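Sorting out the small parts, a thread. I've put this off since we moved into the unit at Trullbridge, and it has now got to the stage where I buy things we already own.

The problem in short: bungs, caps, grommets, washers and odd fittings have been living in margarine tubs. The tubs stack badly and you can't see what's in them without taking the lid off every one.

So they're going into a drawer organizer, the black and yellow sort with clear drawers and a handle on the lid. Three rows of three. First part to find a home is a light blue one.

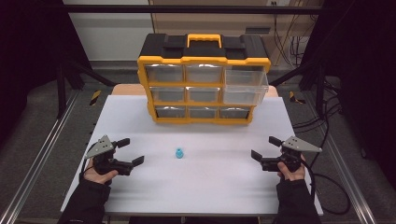
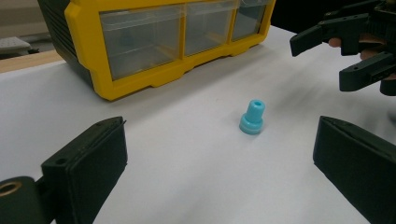
Nine-drawer case and the little blue part, both pictures.

Yes, I know it should be organiser with an s. The order form had a z and it has stuck in my head.

I did think about a bigger one. Cadwaladr had one going with 40 drawers, all tiny. I've used that type before and you spend your life reading labels. Nine is few enough to remember.

The blue part is the shape I have most trouble with. Wide round foot, narrower neck, hole in the top. Is it a cap, a stopper or a grommet? I've had it down as all three in different lists, which explains why I could never find the others.

Decision made: anything that goes in or over a hole is a "bung" from now on. It isn't strictly right. I don't mind, as long as it's the same word on the drawer and on the list.

Plan for the drawers. Top left, bungs. Top middle, washers. Top right, anything with a thread on it. The middle row is for cable bits: clips, ties, sleeves. Bottom row is left, middle, right for springs, feet and spares.

"Spares" is the drawer I'm worried about. Every set of drawers I've had has ended up with one that is really a bin. I'm allowing it on the condition that it gets tipped out at the end of June and whatever I can't name goes.

Someone asked about dividers. The Flatus ones I ordered were 2 mm too wide, so they bow in the middle and the drawer catches. I've sent them back. Stiff card cut to size does the same job and costs nothing.

Labels: I'm putting them on the front, low down, so you can still see in above them. Black marker on white tape. I tried printed ones on the last set and they peeled at the corners.

One word per label. If it needs two words it probably needs two drawers.

A tip from Ilari Saarela, who used to run the stores at Clustovdale: tape one of whatever's inside to the front of the drawer. I've done it for the screws at home and it works very well. For something with a bit of height like the blue bung it would stick out and get knocked, so I'll draw the outline instead.

Other thing I've learned from the last set – push the drawers fully home before you lift the case by the handle. I carried one down a flight of stairs with a drawer out by a finger's width and was picking up washers until teatime.

Same goes for filling them. Heavy things in the bottom row, light things at the top. I had it the other way round before and it went over when I pulled a top drawer.

Where does the case live when it's finished? Back of the table for now, standing up. There's a shelf I'd like to use but it's above head height and I want to be able to look down into a drawer when I open it.

How long will it take? There are 12 tubs to get through. I did a trial with one last night and it took around 3 cups of tea, mostly because I kept stopping to work out what things were for.

Things I found in that one tub: a key to nothing, a euro, the missing foot off the kitchen scales, and a fuse which I have put straight in the fuse box drawer where it should have been.

To the person asking if I'll do a full inventory with quantities: no. I want to know whether we've got any, and where. If the drawer looks low I'll buy more.

I'll keep the margarine tubs for paint. Lids too, if I can match them up, but that's a separate job.

Next post when the top row's done. If anyone knows the proper name for a bung with a wide foot and a hole through the neck end, I'd still like to know, even though I won't be changing the label.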